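The Spare Room at Cerkstead

By the time Agustina had carried the last of the boxes up, it was getting on for four o'clock on the Tuesday and the light was already thinking about leaving, as it does in February. She put the box down on the landing, put both hands in the small of her back the way her mother used to, and had a good look at the room she had been promising to sort out ever since she took the lease on the flat.

It wasn't a bad room. It was small, and the wall behind the bed had been painted white by the last people, who had been fond of white and had done the cupboards and a good part of the door handle with it as well. But it was quiet, and it got the sun in the mornings, and Khanyisile was coming on the late train with her little girl and would be staying until the business with the house in Radebe was settled. That might be a week. It might be the whole of the spring. Agustina had said on the telephone that she didn't mind which, and she had meant it.

"She's eight," Khanyisile had said, as though this were a warning. "She has views."

"I had views at eight," said Agustina. "Bring her."

So now there was the bed to do. She had aired the mattress in the morning with the window open, and it had been so cold that she'd had to go and stand in the kitchen with her coat on and drink tea. The sheet was the cream one, the good one, which had been washed so many times that it had gone soft as flour. She had bought it with her first wages from the Fekach bakery, when she was twenty-three and thought a person ought to own one decent sheet, and she had ironed it last night while listening to a play on the radio about a lighthouse. She never did find out who had done it. The iron steamed so loudly in the last ten minutes that she missed the confession.

She spread the sheet out, and went round the bed, and then went round the bed again, because a sheet that is straight at the top is never straight at the bottom, and pulled at the corners until it lay flat. Then she found the pale pink pillow in the airing cupboard and put it up at the head, and stood back, and was disappointed.

It looked like a bed in a hospital. It looked like a bed for somebody who had been told to be no trouble.

She was still standing there when Samran Pongsiri from downstairs knocked on the open door of the flat and called up to ask whether she wanted the rest of a fish pie. Samran had raised four daughters and was never in a hurry, and he came up with the dish in a tea towel and looked at the bed with her for some time.

"How old?" he said.

"Eight."

"What does she like?"

Agustina had to admit she didn't know. She had last seen the child at a christening, where she had liked the cake. Samran gave her the fish pie to hold and went off down the stairs, and she could hear him opening the big chest in his hall, the one with the lid that groans, and talking to himself, and once laughing. When he came back he had a great soft armful of something, off-white and covered all over in little coloured creatures, with a black-and-white one in a jester's hood who seemed to be in charge.

"Unathi's," he said. His youngest had married a Sibiya and gone to live by the sea, and had left behind, as far as Agustina could tell, everything she had ever owned. "She had it all through her exams. She says that one is wicked but has a good heart. I've washed it. I wash it every year, I couldn't tell you why."

"I can't take Unathi's."

"You can lend it a bed," said Samran. "It's been in a box."

He wouldn't hear any more about it. He told her to put the pie in low and not to let the top catch, and he went back down to his supper, and she was left with the thing in her arms, smelling of soap powder and a little of the chest. She tried it up beside the pink pillow, very neat, with the edges tucked under. Then she tried it folded at the foot. Neither of them would do. In the end she thought of how she herself used to leave a bed at that age, with a whole warm nest in the middle of it that her mother had to fight her way into, and she simply let go of it and let it land.

She switched the landing lamp on, shut the window properly, and went down to see about the pie. The train was due at ten past seven, and she still hadn't found the other slippers.

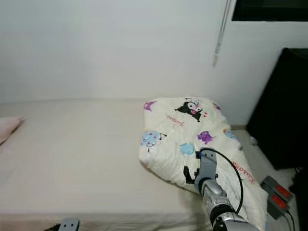

Unathi's Kuromi, on the cream sheet.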